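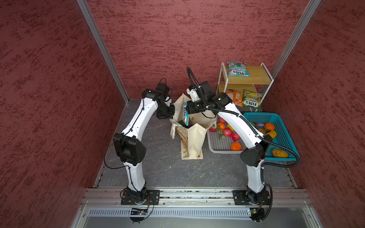

The Dunleavy laboratory completed its August round of demonstration recording, adding over 150 episodes to the Fikell grocery set. Each episode is a bagging task carried out by two arms under operator control: packaged sweets are taken from the shelf, plastic produce from the baskets, and all of it goes into a canvas tote. Candy packages have proved the harder items to place upright – operators are asked to bring them in from over the mouth of the bag and release slowly.

Dexter Doucet, who coordinates recording at the site, reports that 13 episodes were set aside for review. Three of these will be relabeled and returned to the set. The remainder will be recorded again with the baskets in new positions, so that the Ferumitz model does not come to depend on a single layout.

Training on the enlarged set will begin at Dekport once the review is closed. Staff who wish to take an operator shift should write to the laboratory office.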